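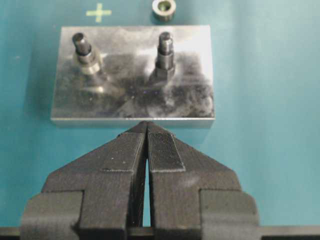
Reading Groups and the Translated Novel
Project report by Ieuan Jarman and Hermine Wieser
Supervisor: Ruth Puma

1. Aim
We wanted to find out whether readers finish a translated novel more often when it comes with a short introduction. The book was Dravcombe, a family story told by two sisters over one winter. It is 381 pages long and has a large number of characters.

2. Method
65 readers took part. Half the copies had an introduction written by Damian Leitner, the other half had none. Everyone filled in a form in December, giving the last page read and any comments. 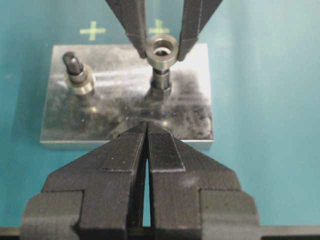 Figure 2. Black gripper fingers over a teal surface.

3. Results
Readers with the introduction got further into the book. Many of the others stopped in the second part, where the narrator changes without warning. Several mixed up the two uncles. The ending was liked in both groups, but some found the letters too long.

4. Problems
Seven forms came back without a page number and were left out.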